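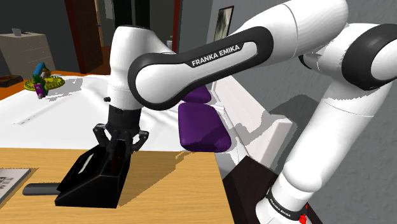
Agosto
Por Maximiliano Riquelme

Quem já passou uma tarde inteira a recolher demonstrações para treinar uma política de manipulação sabe que o aborrecimento raramente está no modelo; está em arrumar tudo outra vez, e outra, e outra, entre um exemplo e o seguinte. Foi por isso que fiquei tão curioso com o Toveseo, um pacote de recolha em simulação que o Lalit Kandpal me recomendou (com um entusiasmo que na altura achei exagerado, confesso). Instalei-o num domingo, depois do almoço, e escolhi para começar a divisão doméstica que já vem incluída, com o braço Franka Emika, a mesa de madeira e a pinça de dois dedos aberta mesmo por cima de um suporte preto com uma ranhura no topo. Parece coisa fácil, mas o suporte é facetado, tem um painel inclinado e uma pega curta de lado, e os meus primeiros exemplos foram uma vergonha!

O que mais me agradou foi a paciência do programa com quem está a aprender. Carrega-se numa tecla e a tentativa recomeça; carrega-se noutra e fica guardada, com as posições das juntas, a abertura da pinça e as imagens no mesmo ficheiro. Se a mão treme a meio, pode-se voltar atrás até ao último ponto bom e continuar dali. Gravei mais de 9 horas ao longo do mês, quase sempre à noite, com o comando pousado nos joelhos e um chá ao lado, e só tive duas falhas a sério, ambas ao exportar.

Gostei também de haver tralha à volta: brinquedos coloridos numa mesinha, uma cómoda, um quadro na parede, sombras compridas na bancada branca. Quem treina só com fundos lisos apanha depois desgostos quando muda de sala, e eu já apanhei os meus. O programa deixa variar a luz e a posição dos objetos de um exemplo para o outro, embora o menu onde isso se faz esteja tão escondido que tive de perguntar à Jovita Meléndez onde era.

Agora os defeitos, que também os há. O contacto entre os dedos e as peças pequenas é um bocadinho escorregadio, e às vezes perde-se uma boa demonstração por causa disso. As etiquetas têm de ser escritas à mão, uma a uma. E o manual, coitado, explica o formato de exportação em cinco linhas, das quais duas se contradizem.

Comparado com o Vumeck, que usei no ano passado, é mais lento a abrir e bastante mais agradável de usar. Para um laboratório pequeno, ou para quem está em casa a tentar perceber como isto funciona, recomendo sem grandes reservas. Se me arranjarem as etiquetas, volto cá para dizer ainda melhor.

Imprimir | Enviar por e-mail

Artigos relacionados
Vumeck: um ano depois
Comandos para teleoperação: o que comprar e o que evitar
Ngata, primeiras impressões
Quantas demonstrações bastam? Conversa com Rangi Mudgway
Joddale e a arte de etiquetar trajetórias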